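Small things from our flat in Flasgate
A gallery of things we keep on tables, shelves and windowsills

We moved to Flasgate in October, with 38 boxes and one long table. My wife says that I photograph too much the table and not enough the family, and she is probably right. But I like to look at small things. When I was a child, my grandmother had a drawer with buttons, keys and one broken watch, and I could sit with it a whole afternoon. This page is my drawer.

The pictures are in no special order. I started the page for my sister, who lives far away in Flallberg and wanted to know what we kept from the old house and what we gave away. Then her friends began to read it too, so I write it now in English. Please excuse my mistakes. If you find a bad one, write to me and I will correct it.

The red cloth

The cloth is older than me. My grandmother bought the fabric in 1948, and it was first a curtain. When the curtain became too short for the new windows, she cut off the bottom and made a tablecloth from the rest. I wash it alone, always cold, because the first time I washed it with shirts and we had pink shirts for one year.

Red is a strong color and not everybody likes it in a small room. I think every object looks more important on it. Fruit especially. In our old kitchen we had a gray plastic cover, and even a good apple looked tired there.

Oranges

We buy them from the market behind the bus station, the round ones with a shiny peel. The seller always wants to give me a bag of 25 and I always say it is too many for three people. In winter I put one on the cloth in the morning and it stays there until somebody is hungry. My daughter peels hers in one long piece. I have never learned it.

The pen holder

Black metal mesh, with a wide white band around the middle. It is the most ordinary thing in this gallery, and I would miss it the most. We had a heavy ceramic cup for pens before, and it fell two times from the table and the second time was the last. The mesh one can fall as much as it wants. It has its place at the back, near the wall, where the elbow does not reach it.

I did not take off the band with the printing. My wife asks me sometimes when I will do it. I like it with the band - it makes the holder look like it came from the shop this morning.
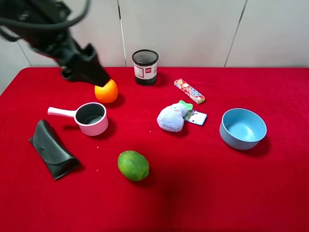
Candy is a more difficult subject in our home. The rule is one small package on the table and the others in the cupboard, and the rule is broken mostly by me. I choose the package by the colors, I must confess. White and red with small fruits printed on it is my favorite kind, and the taste comes second. The empty ones I flatten and keep in a book, and roughly 300 of them are there now. Maybe I will make a separate page for them one day, if there is interest.

The pale blue plush

My daughter and I do not agree what it is. I say it is a small animal, rounded from sleeping too much. She says that from some sides it is a mitten. It is fuzzy, pale blue, and it travels through the apartment without any help from me. I have found it in the bread basket and one time in my winter boot.

We called it Mallet. She chose this word from a book about tools, only for the sound. It is the softest thing we own, so the name is completely wrong, and now it is too late to change.

Clips and little cards

Every home has a group of things which have no group. In ours it is the plastic clips, the tags and the small cards with a picture on them. A light green one, a pale one, one that came with something and stayed. I tried to keep them in a tin with a label, but they come back to the table by themselves, usually next to Mallet.

My sister asked me to throw them away before the move. I threw away some, and then I took half of them out of the bag again.

The wall behind the table

It is light gray-white, with thin vertical lines, and the first week I found it too cold. I wanted to hang a shelf there. Then I saw how calm the table looks in front of it, so the shelf went to the corridor and the wall has nothing on it. In the late afternoon it becomes a little yellow and this is the hour when I like best to sit there.

What comes next

I want to add the kitchen windowsill, with the three glasses from Flimura, and the hooks beside the door. The hooks must wait, because there are too many coats on them now and you would see only coats. My sister also asks for the blue teapot. Yes, I have it, it is not broken, the lid is a little bit glued. I will show it when I find a good place to put it.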